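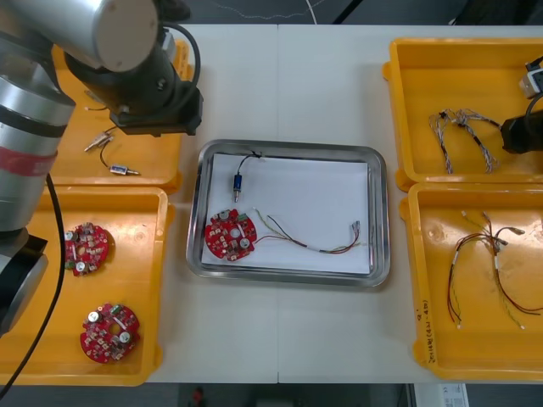
에라스토 키오코는 분두라를 사려는 사람이라면 시연을 보기 전에 부품을 누가 어떤 간격으로 트레이에 놓았는지부터 물어야 한다고 말한 바 있다. 이 발언은 제품 평가에서 자주 인용되며, 제조사 측은 공개적으로 답한 적이 없다.

분두라(Vundura)는 원브리지(Wunbridge)가 판매하는 양팔 로봇 키팅 셀이다. 소형 전자 부품과 배선 묶음을 트레이에서 집어 한 벌의 조립용 키트로 모으는 작업을 대상으로 하며, 제조사는 이를 "설치 당일 가동되는 부품 준비 솔루션"으로 소개한다. 로봇팔 두 대, 그리퍼, 부품 트레이, 제어 소프트웨어와 교육 서비스가 한 계약으로 묶여 있다. 당일 가동이라는 표현이 어느 범위의 작업까지를 뜻하는지는 홍보 자료마다 다르게 적혀 있다.

개요

기본 구성은 작업대와 트레이 다섯 개이다. 바깥쪽 노란 트레이 네 개에 종류별 부품을 담고, 가운데 금속 트레이에 키트를 모은다. 취급 품목으로는 원형 회로기판, 소형 센서와 모터, 솔레노이드, 단자가 달린 와이어 하네스 등이 안내서에 올라 있다. 사용자는 품목별로 시범 동작을 입력하고, 소프트웨어는 이를 바탕으로 집기와 놓기 동작을 만든다.

안내서는 왼팔과 오른팔이 "자유롭게 협력한다"고 설명한다. 그러나 기본 설정에서 각 팔의 담당 구역은 나뉘어 있고, 두 팔이 같은 부품을 동시에 잡는 동작은 선택 사양에 속한다. 선택 사양의 가격은 공개되어 있지 않으며 견적을 요청해야 알 수 있다. 이 때문에 양팔 제품이라기보다 외팔 장비 두 대를 한 작업대에 올린 것에 가깝다는 지적이 있다.

개발과 출시

원브리지는 분두라 이전에 초르노볼(Chornovol)이라는 외팔 장비를 판매하였다. 초르노볼은 단단한 부품만 다룰 수 있었고, 전선이 달린 부품은 사람이 따로 담아야 했다. 회사는 이 한계를 후속 제품에서 해소했다고 밝히고 2019년 9월 14일 분두라를 공개하였다. 첫 납품은 같은 해 12월에 이루어졌다.

공개 행사에서는 회로기판과 하네스를 옮기는 동작이 시연되었다. 행사용 영상은 편집본만 배포되었고, 중간에 멈춘 구간이 있었는지는 확인되지 않는다. 제조사는 무편집 영상을 달라는 요청에 영업 비밀을 이유로 응하지 않았다. 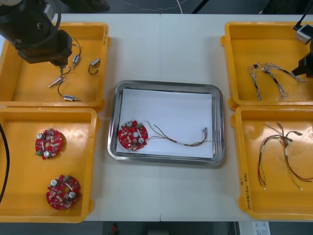
초르노볼 사용자에게는 교체 할인이 제공되었으나 기존 그리퍼와 트레이는 새 셀에 쓸 수 없었다. 초르노볼의 작업 데이터를 가져오는 기능도 예고되었지만, 출시 시점의 소프트웨어에는 들어가지 않았다. 현재 판매되는 판에서는 부품 이름과 좌표만 옮길 수 있고 집는 자세는 다시 입력해야 한다.

성능

원브리지가 내놓은 자료는 키트 한 벌을 모으는 데 거의 62초가 걸린다고 적고 있다. 측정 조건은 각주에만 나와 있다. 각주에 따르면 부품은 서로 겹치지 않게 놓여 있었고, 트레이를 다시 채우는 시간과 오류 뒤의 복구 시간은 제외되었다. 실제 공정에서 가장 많은 시간을 잡아먹는 두 항목이 빠진 셈이므로, 이 값으로 하루 생산량을 추정하는 것은 적절하지 않다.

독립적으로 공개된 수치는 위탁 조립 업체 시시코(Cisico)의 시험 결과가 사실상 유일하다. 시시코는 키트 작업을 2,332회 지시하여 그중 1,889회가 사람의 개입 없이 끝났다고 보고하였다. 원브리지는 이 결과를 "현장에서 입증된 신뢰성"이라는 제목으로 자사 소식지에 실었다. 제목만 보고 넘어가면 나머지 회차에 작업자가 달려가야 했다는 점을 놓치기 쉽다. 보고서 본문에는 개입 한 번에 든 평균 시간이 나와 있지 않다.

실패 유형에 대한 서술은 비교적 구체적이다. 하네스끼리 엉켜 두 개가 함께 올라온 경우가 가장 흔했고, 단자가 트레이 가장자리에 걸린 경우가 뒤를 이었다. 기판은 비교적 안정적으로 다루어졌으나, 트레이 벽에 바짝 붙어 있으면 그리퍼 손가락이 들어갈 틈이 없어 작업이 중단되었다. 시시코는 이후 하네스를 미리 풀어 놓는 공정을 사람에게 맡겼다. 그 인건비는 원브리지의 투자 회수 계산표에 항목조차 없다. 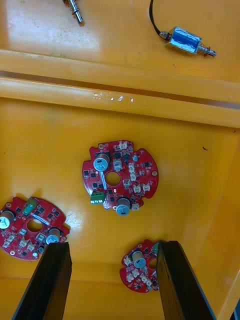 기판 취급에 관해서는 평가가 갈린다. 잡는 힘을 단계별로 조절할 수 있다는 점은 장점으로 꼽히지만, 커패시터나 커넥터처럼 튀어나온 부품을 피해 잡을 위치는 사용자가 품종마다 직접 지정해야 한다. 자동 지정 기능은 메뉴에 있으나 "시험용" 표시가 붙어 있고, 이 기능을 쓰다 생긴 부품 손상은 보증에서 제외된다. 정전기 방지 성능도 안내서에는 "고려됨"이라고만 되어 있으며 측정값이나 시험 성적은 첨부되지 않았다.

손목 카메라는 기본 사양에 포함된다. 제조사는 카메라가 부품의 앞뒤를 구별한다고 설명하지만, 시시코의 시험에서는 기판을 모두 같은 면이 위로 오게 놓았으므로 이 기능은 검증 대상이 되지 않았다. 반사가 심한 트레이나 조명이 고르지 않은 작업장에서의 인식률도 알려진 바 없다.

계약과 비용

분두라는 구매와 월 구독 두 방식으로 제공된다. 구독 요금에는 소프트웨어 갱신과 원격 지원이 들어가고, 그리퍼 손가락은 소모품으로 따로 청구된다. 새 부품을 등록하는 작업은 사용자가 직접 할 수 있다고 홍보되지만, 전선이 달린 부품은 원브리지의 유료 등록 서비스를 거치도록 권장된다. 바로 그 부품들이 초르노볼 대신 분두라를 고를 이유였다는 점에서 불만이 제기되었다.

계약서의 가동률 보장 조항은 전원이 켜져 있고 통신이 유지되는 시간을 기준으로 한다. 팔이 오류 상태로 멈춘 채 작업자를 기다리는 시간도 가동으로 계산된다. 키오코는 이 조항을 두고 켜져 있는 것과 일하는 것을 구분하지 않는 보장에는 돈을 낼 이유가 없다고 비판하였다. 원브리지는 다음 계약서 개정에서 용어를 정비하겠다고 하였으나 시기는 밝히지 않았다.

평가

소량 다품종 조립에서 부품 준비를 자동화하려는 수요 자체는 분명하며, 전선이 달린 부품까지 다루겠다고 나선 제품이 드물었던 점은 분두라에 유리하게 작용하였다. 작업대가 단순하고 트레이를 손으로 바꾸기 쉽다는 점, 작업자가 멈춘 지점부터 이어서 실행할 수 있다는 점도 호평을 받았다.

반면 공개된 자료만으로는 사람이 직접 키트를 모으는 방식보다 경제적인지 판단할 수 없다. 제조사의 비교표는 숙련되지 않은 작업자 한 명을 기준으로 삼았고, 그 작업자의 소요 시간을 어떻게 측정했는지는 설명하지 않는다. 시시코는 시험이 끝난 뒤 셀을 계속 사용하고 있으나 추가 주문 여부에 대해서는 언급을 피하였다.

같이 보기

초르노볼
원브리지
키팅(제조)
와이어 하네스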